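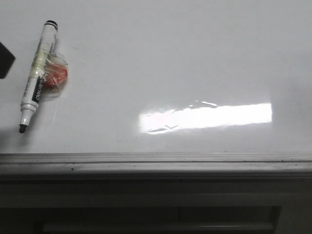
Which finger pads hold a round pen barrel best on a parallel gripper, flat or V-groove?

V-groove, if the barrel always arrives at the same angle. Flat silicone tolerates more error in yaw but lets the barrel roll under side load.

kvaran_p
I'd second the V-groove. We ran both on the Wundov two-finger, 25 picks each, same marker, same force limit. Flat pads dropped it four times, grooved pads once. The grooved miss was a bad approach angle.

sorcha.ogilvie
Twenty-five is a small sample. What force limit, and was the tip touching anything when it dropped?

kvaran_p
18 N. Three of the four drops were at first contact with the writing surface. The barrel pivoted in the pads.

Grimur_S
Then you measured stroke load, and the grip was fine until that point. Lower the controller stiffness along the tool axis and repeat. I have flat pads on a Famier arm and pivoting stopped once I went from position control to impedance.

kvaran_p
Disagree. Softer Z gave us faint lines and the pivot was still there, only later in the stroke.

pst_lab
Has either of you tried it with something taped to the barrel? Any lump changes where the fingers can close. With a soft one the width reading drifts for up to a second after closing, so don't use it as grasp confirmation.

sorcha.ogilvie
Agree on width. Motor current is better, though noisy on the older Atitz controller. Firmware 3302 filters it but adds lag.

Grimur_S
Lag doesn't matter for a yes/no check.

kvaran_p
It does if you start the lift on it. I'll rerun flat pads with impedance and log both signals.

Contact the moderators | Copyright 2021 | Back to top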